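수면과 생활습관 코호트 연구 중간 진행 보고서

제출처: Flenstead 재단 연구지원부
과제 수행: Ravow 생활역학연구실
작성일: 2025년 12월 13일

1. 보고 범위

본 보고서는 교대근무 성인의 수면 시간과 식사 시각이 혈압에 미치는 영향을 살피는 관찰연구의 두 번째 중간 보고이다. 첫 보고서 제출 이후의 참여자 모집, 자료 수집, 검체 관리, 예산 집행 상황을 정리하였다. 주요 결과변수 분석은 추적 방문이 끝난 뒤 시작하므로 본문에 효과 추정치는 싣지 않았다. 첫 보고서에 적은 연구 목적과 결과변수 정의는 바뀌지 않았다.

2. 참여자 모집

목표 인원은 2,000명이다. 모집은 Ravow 지역의 협력 의원과 사업장 건강검진 창구 두 경로로 진행하였고, 보고일 기준으로 목표 인원의 등록을 마쳤다. 당초 일정보다 한 달 늦었다. 지연은 대부분 사업장 경로에서 생겼다. 검진 일정이 여름 휴가철과 겹친 사업장이 많았고, 일부 사업장에서는 동의 절차를 진행할 별도 공간을 구하는 데 시간이 걸렸다.

이 가운데 500명은 정밀 측정군으로 따로 배정하였다. 정밀 측정군은 손목형 활동기록기를 착용하고 24시간 혈압을 측정하며, 일주일간 식사일지를 작성한다. 배정은 연령대와 근무 형태를 층으로 나누어 무작위로 하였다. 배정표는 연구실 통계 담당이 만들었고 현장 인력에게는 공개하지 않았다.

등록 후 동의를 철회한 참여자는 44명이다. 철회 사유를 밝힌 경우에는 근무지 이동이 가장 많았고, 활동기록기 착용이 불편하다는 응답이 그다음이었다. 철회자의 자료는 동의서에 명시한 대로 철회 시점까지의 것만 보관하며, 삭제를 요청한 경우에는 전부 삭제하였다. 위의 목표 인원 달성 여부는 철회자를 제외하고 판단한 것이다.

근무 형태별로는 야간 고정 근무자의 등록이 계획보다 적다. 이 집단은 낮 시간 방문을 꺼리는 경향이 뚜렷하였다. 의원 두 곳에서 저녁 방문 시간을 새로 열어 부족분을 일부 채웠으나, 하위집단 분석의 검정력은 계획서에 적은 수준보다 낮아질 것으로 본다. 분석 계획서에는 이 집단의 결과를 탐색적 결과로 표시하도록 수정안을 올려 두었다.

3. 식사 시각 자료

식사일지는 종이와 전화 응답 두 가지 방식으로 받고 있다. 종이 일지의 회수율이 더 높지만 시각 기입 누락도 더 많다. 누락이 주로 나타나는 항목은 간식과 야식이다. 끼니로 여기지 않는 음식은 적지 않는 참여자가 많아, 안내문에서 '식사'라는 표현을 '입에 넣은 모든 음식과 음료'로 바꾸었다. 개정 안내문을 쓴 뒤로 야식 기입이 늘었다.

섭취량은 조사하지 않고 시각과 음식 종류만 받는다. 초기에는 음식 종류를 자유롭게 적도록 하였으나 부호화에 시간이 지나치게 들어, 주식, 반찬, 음료, 간식의 네 분류에서 고르는 방식으로 바꾸었다. 변경 이전의 일지는 연구원 두 명이 따로 분류한 뒤 맞추어 보았고, 일치하지 않은 항목은 책임연구자가 판정하였다.

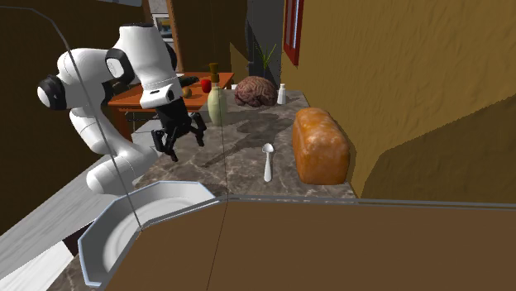
4. 수면과 혈압 측정

활동기록기는 Nieminen 사의 기기를 사용한다. 참여자는 10일 동안 기기를 착용하며, 취침과 기상 시각을 간단한 일지로 함께 남긴다. 분석에는 유효 착용일이 기준을 넘은 기록만 포함한다. 기준에 미달한 참여자에게는 재착용을 한 차례 요청하고, 그래도 미달하면 결측으로 처리한다.

초기 기록에서 낮잠과 기기를 벗어 둔 시간이 구분되지 않는 문제가 있었다. 제조사가 제공하는 기본 판정식은 밤에 자는 사람을 전제로 한 것이어서 교대근무자의 낮 수면을 착용 중단으로 분류하는 일이 잦았다. 연구실에서는 피부 온도 신호를 함께 쓰는 판정 절차를 만들어 이미 수집한 기록에도 다시 적용하였다. 절차의 상세한 내용과 검증 결과는 부록 나에 있다.

24시간 혈압 측정은 참여자의 부담이 큰 항목이다. 야간에 팔띠가 부풀면서 잠에서 깬다는 의견이 많았다. 수면 자체를 보는 연구이므로 혈압 측정일의 수면 기록은 주 분석에서 빼고 민감도 분석에만 쓰기로 하였다. 측정 간격은 수면 중에만 늘렸으며, 변경 내용은 윤리심의위원회의 승인을 받았다.

혈압계 교정은 분기마다 실시한다. 지난 점검에서 기기 한 대의 수축기 값이 허용 범위를 벗어나 회수하였고, 해당 기기로 잰 기록에는 별도 표시를 달았다. 재측정 대상 참여자에게는 개별로 연락하고 있다.

5. 검체와 자료 관리

공복 혈액 검체는 협력 의원에서 채취하여 당일 Fluvance 검사센터로 보낸다. 운송 중 온도 이탈은 이번 보고 기간에 한 건 있었다. 해당 상자의 검체는 지질 검사에만 사용하고 나머지 항목은 재채취하였다. 이후 운송 상자마다 온도 기록계를 넣고, 센터에서 접수할 때 기록을 내려받아 검체 번호와 함께 저장한다.

자료 입력은 이중 입력을 원칙으로 한다. 종이 일지는 입력을 마친 뒤 잠금 보관함에 두고, 전자 자료는 식별정보와 분리해 저장한다. 식별정보 접근 권한은 책임연구자와 자료관리 담당에게만 있다. 외부 기관에 자료를 제공한 사례는 없다.

재단에서 지난 검토 때 요청한 자료 사전은 초안을 완성하였다. 변수명, 단위, 결측 부호, 수집 시점이 들어 있으며, 파생변수 정의는 분석 계획서 수정안이 확정된 뒤 추가한다.

6. 참여자 안내와 소통

참여자에게는 방문 후 개인 결과지를 우편으로 보낸다. 결과지에는 혈압, 공복 혈당, 지질 수치와 일반적인 참고 범위를 적는다. 수면 기록은 임상적 해석이 정해져 있지 않아 평균 수면 시간만 제공한다. 혈압이 즉시 진료가 필요한 기준을 넘은 참여자에게는 당일 전화로 알리고 진료를 권하였다.

반기 소식지는 한 차례 발행하였다. 연구 진행 상황과 교대근무자의 식사 시각에 관한 일반 정보를 실었고, 수록한 생활 정보는 연구 결과와 무관하다는 문구를 첫 면에 넣었다. 다음 호에는 기기 착용에 관한 질의응답을 늘릴 예정이다.

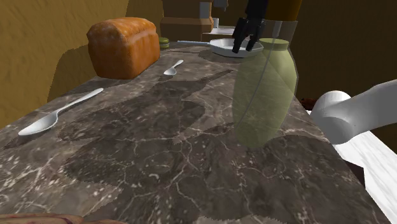

그림 2. 대리석 조리대 위의 식빵 덩어리

7. 예산 집행

인건비와 검사비는 계획 범위 안에서 집행하였다. 우편비는 계획을 넘었다. 종이 일지를 선택한 참여자가 예상보다 많았고, 반송 봉투를 등기로 바꾼 영향도 있다. 초과분은 국내 출장비 잔액에서 옮겨 쓰는 안을 별지로 제출하였다. 항목 간 전용 한도 안의 금액이지만 재단 규정에 따라 사전 승인을 요청한다.

활동기록기 분실과 파손은 예비 물량으로 처리하였다. 추가 구매는 현재로서는 필요하지 않다.

8. 위험 요인

가장 큰 위험은 추적 방문 참여율이다. 교대근무자는 근무표가 늦게 나와 방문 약속을 미리 잡기 어렵다. 예약을 두 번까지 바꿀 수 있게 하고, 방문이 어려운 참여자에게는 설문만 전화로 받는 절차를 마련하였다. 전화 응답자는 혈압 자료가 비게 되므로 결측 처리 방법을 분석 계획서에 미리 적어 두었다.

두 번째는 현장 인력의 교체다. 측정 담당자 한 명이 퇴직하여 새로 채용한 인력이 교육을 받고 있다. 측정자 간 차이를 확인하기 위해 표준화 교육을 다시 실시하고, 같은 참여자를 두 담당자가 차례로 재는 점검을 한다.

9. 다음 기간 계획

추적 방문은 내년 2월에 시작한다. 그 전에 방문 일정표를 확정하고, 정밀 측정군에 활동기록기를 다시 배포할 준비를 마친다. 분석 계획서 수정안은 재단의 의견을 받은 뒤 확정하여 등록한다. 자료 사전의 최종본도 같은 시기에 제출한다.

재단의 결정이 필요한 사항은 다음과 같다.

우편비 초과분의 항목 전용 승인
야간 고정 근무자 집단을 탐색적 분석으로 변경하는 안에 대한 의견
모집 지연에 따른 최종 보고서 제출 기한 한 달 연장

부록 가. 경로별 모집 현황표
부록 나. 활동기록기 착용 판정 절차와 검증 결과
부록 다. 혈압계 교정 기록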